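Planner stops the arm above the table when carrying a light object

Asked by Hagos Wako, 27 June 2025
Tags: motion planning, collision checking, pick and place

I'm running a tidy-up task on a two-arm table. The right arm picks up a crumpled tissue and should then move off with it. The grasp is fine. The next plan fails with "start state in collision", and the log names the attached object and the wire rack.

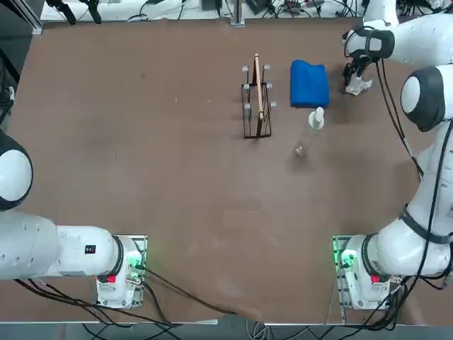
The planner is the one that ships with Walov, with default padding. I attach the tissue as a box when the fingers close. If I skip the attach step the plan goes through, but I'd like to keep it for heavier items. I have 129 logged attempts and 6 of them planned without the error. Raising the sample limit to 3,000 made no difference.

2 answers

Yulan Cao
Try a different planner. I had something similar in August and switching fixed it. Also check your joint limits.

Gertraud Wyss (accepted)
More samples won't help if the start state is already invalid. I would look at the collision shapes first.

A wire rack is mostly air, but the default import wraps it in one convex hull. Add the padding to that and you lose a lot of free space next to it. Load the rack as separate thin boxes, or use the mesh with decomposition switched on.
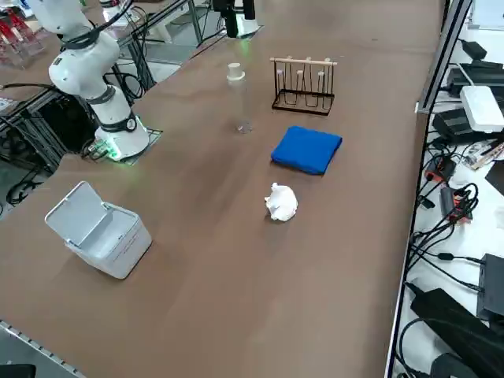
Photo: Magdolna Sárközi / Stutlow

Then do the same for the bin. With its lid open, a hull closes over the opening and any drop pose inside it will be rejected.

For the tissue, attach a small sphere and list both fingers as allowed contacts. Leave the box for rigid things like the bottle. Set padding per object too, the global value is too coarse for this.

Hagos Wako, comment
It was the rack hull. Plans now. The clear bottle still comes and goes in the depth map but I'll ask that separately.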